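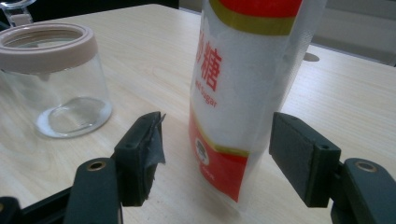 **Figure 1.** Bag of sugar and storage jar on the table, decanting task.

### 3.2 Decanting dry goods

The second household task was the transfer of a dry food from its shop packaging to a storage jar. We chose sugar because every household in the Tivville sample bought it in plastic bags and most of them kept it in something else. Flour and rice were considered at the planning stage and dropped. Flour raises dust, which several participants said they would not want in a room that was not their own, and rice was bought in sacks too large for a table.

Each participant was given a bag of granulated sugar and a glass jar with a wide mouth, and was asked to store the sugar as they would at home. No time limit was set. Scissors, a spoon, a paper funnel, a cloth and a clip were kept in the drawer of the table and could be taken out on request. Participants were told what was in the drawer but were not told to use any of it. The bag and the jar were set out side by side (Figure 1), the jar without its lid. Participants could move either before starting, and many did.

Jars were reused between sessions and were not always washed. In the pilot at Andley we had washed and dried every jar, and three participants asked whether the jar was new and whether they should rinse it first. A jar with a trace of old sugar in the bottom drew no such question. It did draw another, namely whether the old sugar should be tipped out, and we treated the answer people gave themselves as part of the task. The coding scheme for this follows Wasilewska, with one category added for those who wiped the inside of the jar with the cloth.

Of the 70 participants, 41 poured straight from the bag. The others used the spoon or the funnel, or spooned out the first part and poured the rest. Pouring was faster, but it left more sugar on the table, mainly at the start, when the bag was full and had to be tipped a long way before anything moved. People who had cut a small hole in one corner spilled less than those who had cut straight across the top. A few folded the cut edge into a lip. This worked well as long as the plastic was stiff enough to hold the fold.

The jar held less than the bag. This was deliberate. The bags contained 1000 g and a jar filled to the collar left a remainder of almost 100 g, so that every participant had to decide what to do with an opened bag that was no longer full. Most closed it with the clip or rolled the top down and put it next to the jar. Some shook the jar or tapped it on the table to settle the sugar and make room, and went on until the collar was reached. Two asked for a second jar. None threw the remainder away, although in the interviews several admitted that they might have done so at home if there had been only a spoonful or two.

We also recorded what was done with the empty or part-empty packaging. In the interviews, the printed bag was said to be useful for the date and the weight, and some participants kept a strip cut from it inside the jar or under the lid. Others said the contents of a glass jar were plain enough and that only salt caused trouble. The Clilura inventory has no entry for retained packaging — we used a free-text note instead and grouped the notes afterwards.

Spilled sugar was dealt with at the end by nearly everyone. It was swept by hand to the edge of the table and caught in the other palm, or taken up with the cloth. Whether it then went into the jar or the bin varied with age, and this is taken up again in Section 4.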